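The Trambridge Ferry

Abdul-Rahman Asamoah sold his mother's house in February and kept the key. The buyers had changed the lock, so it opened nothing. He carried it in his coat on the 11 o'clock ferry to Mellville, where his sister lived.

She met him at the landing in her work shoes.

"You look thin," she said.

"I sold the car too."

She took his bag and they walked up the hill. The bakery had closed. Athanasiadis, who used to own it, was sitting outside with a newspaper, and he raised a hand without looking up. 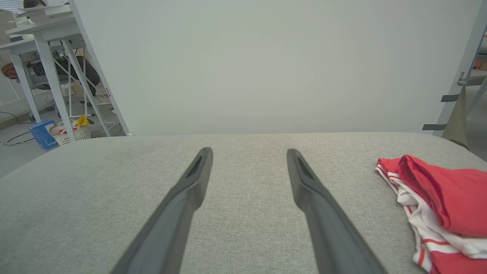 2 min read

At supper she asked what he had done with the piano.

"The school took it. They paid 200 dollars."

"It was worth more."

"It was out of tune."

She cut the bread and passed him the end piece, the one he had always fought her for. He ate it slowly. The radio in the next room was giving the tides.

"Did you keep anything?" she asked.

He put the key on the table. She turned it over, went to the drawer by the stove and came back with her own — the same key, with a bit of red thread still tied through it.

"Mine always stuck," she said.

"You had to lift the door a little."

"I know how to open the door."

She put both keys in the drawer and asked if he wanted soup.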